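Why Wood Has Stripes

Run your finger over a wooden desk and you are touching a diary. It was kept by a tree, which had very little to write about. Mostly it wrote "grew a bit" and "stopped growing for winter," over and over, for years.

A tree gets fatter from the outside. Just under the bark is a thin living layer that makes new wood. In spring, when there is plenty of water, the tree is in a hurry and makes big, roomy cells. That wood looks pale. By late summer it slows down and makes small cells with thick walls, and that wood looks darker. In January, in places with cold winters, it does nothing at all, much like your uncle on the couch.

One pale band plus one dark band makes a ring. Cut across a trunk and you can count them. If you get to 56, the tree was at least 56 years old, and you have been staring at a stump for quite a while.

So how do round rings turn into the long stripes on a table? It depends on which way the saw goes. Boards are cut along the trunk, from the root end toward the top. Slice straight through the middle and the rings show up as neat lines running side by side. Slice nearer the edge and the saw skims along the curve of the rings. Then you get arches, one inside another, like a stack of pointy hats. Woodworkers call these "cathedrals," which is a grand name for a thing people put cereal on.
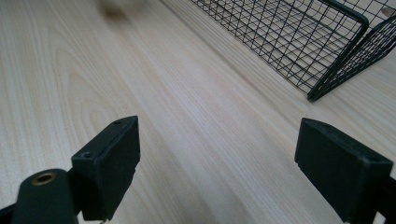 Straight lines and curved loops in the grain of one pale tabletop.

Knots are the other thing to look for. A knot is the place where a branch used to start. The trunk kept getting wider and swallowed the bottom of the branch, and the grain had to bend around it, the way a stream goes around a rock.

Some trees have kept their diaries going for more than 2,000 years. Scientists read them to learn about old weather. A wide ring often means a good year, and a skinny one may mean a drought, or hungry caterpillars.

Try it yourself

You need 2 things: a sheet of paper and a crayon with the wrapper peeled off. Find some bare wood with grain you can feel. Lay the paper on top and rub with the side of the crayon. The hard, dark bands often stick up a little, so they should print as stripes. Please ask before you do this to the good dining table.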